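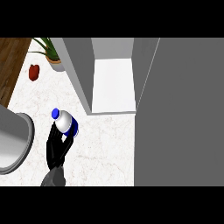 I spent most of the evening on the gripper settings of Ilia, my simulated arm, and it was slower work than I hoped. The closing force was still the value I chose in February, when the arm handled only boxes. A glossy round body like the white bottle with the blue cap needs another value, and the fingers must come from low down, under the label band. I changed the force in small steps and wrote each one in my notebook. At step 6 I also found an old wrist offset of 4 mm, which I had forgotten to remove from the Ruawai configuration file.
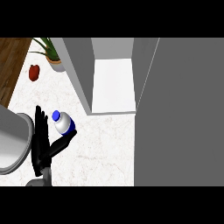

Ilia's gripper and the bottle on the marble floor.

Solène Aubert wrote to me that I should save the joint limits in a separate file. I have done it now, and the file has 111 lines. The wrist camera is still to be calibrated.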